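5.2 Controller slip and the phantom wrist

The failure that cost us the most was also the dullest. It involved no fire, no dropped arm, and nothing that would have interested the building's safety officer. It was a tracking fault, and for most of April it passed every check we had written.

Recall from Section 3 that the operator's hand pose in the Temby setup is read from a VR controller strapped across the back of each gloved hand. The learning code treats the controller and the hand as one rigid body. A fixed offset, measured once at the start of a session, maps the controller pose to a point between the thumb and the index finger. The assumption is convenient and appears in a good deal of our own earlier work, where we defended it with some confidence.

Gloves stretch. Straps loosen. A cable that leaves the wrist at the wrong angle pulls on whatever it is tied to, a little at a time and always in the same direction. Over a long session the controller can turn on the back of the hand by several degrees, and the offset measured at the start goes on being applied as if nothing had happened. The recorded hand then stops being the operator's hand and becomes a slightly twisted relative of it, which we came to call the phantom wrist.

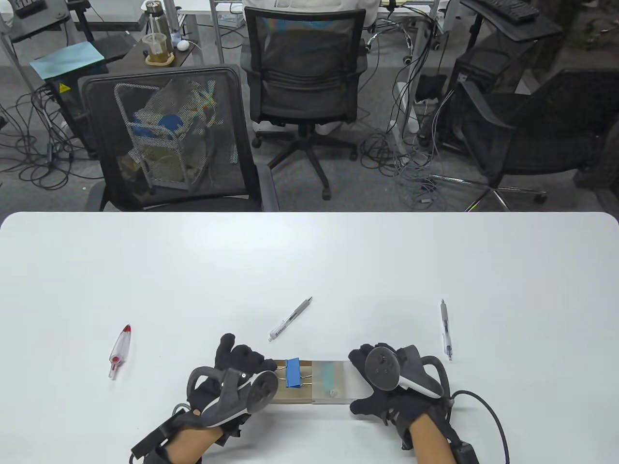
Figure 7. Two-handed handling of a flat panel made of two joined sections, with a binder clip on the top edge near the seam. A VR controller is worn on each gloved hand.

We found the fault the expensive way. A policy trained on 2,000 episodes of flat-object handling was loaded onto the Bognár arms and asked to pick up a panel by its two ends. It approached well. It closed both grippers well. It then rolled the right wrist inward, bent the panel into a shallow arch, and held it there until the force limit tripped. The arms stopped as designed, and we would like to record that the force limit is the only part of the system that has never embarrassed us.

Our first theory was the grippers, so we replaced the finger pads. Our second theory was the panel, so we made a stiffer one, which the policy bent less and broke sooner. Tímea Fülöp then replayed the training data with the recorded right hand drawn over the head camera video, something the rest of us had described as a good idea on several occasions. In the early episodes of each session the drawn hand sat on the real one. In the late episodes it leaned inward. The policy had learned its lesson faithfully, arch and all.

Of the 2,000 episodes, 700 showed a drift above our limit of 3 degrees. All of them had passed the automatic filter, which looks for sudden jumps in pose. Slow slip contains no jumps. A controller that falls off the hand is caught at once, while one that creeps is given a clean bill of health and sent to the training set.

Holding a panel at both ends does offer a way to catch the problem. While the object is rigid and both grips are firm, the pose of one hand relative to the other should stay nearly constant. We now compute this relative pose over every such hold and flag any session in which its average moves steadily from one episode to the next. The check says nothing about which controller has slipped, and it is blind to the case where both turn together in a matching way. Imre Vass considers that case unlikely. He also wrote the jump filter.

On the hardware side we made two changes. The wrist cable is now tied to the forearm with a slack loop, so that a tug reaches the arm before it reaches the controller. The operator also repeats the offset measurement every 20 episodes by pressing both hands into a shaped block from Jellier. Operators dislike the block, and one session log consists largely of remarks about it.

After removing the 700 episodes and retraining on the rest, the arch disappeared. The new policy holds the panel flat and puts it down without incident, though it sometimes pauses beforehand for reasons we have not traced. The discarded episodes are kept in the Cendari archive with their original labels and a note on the fault. Correcting them afterward would require knowing how far each controller had turned at each moment, and the only instrument on the hand able to tell us was the controller.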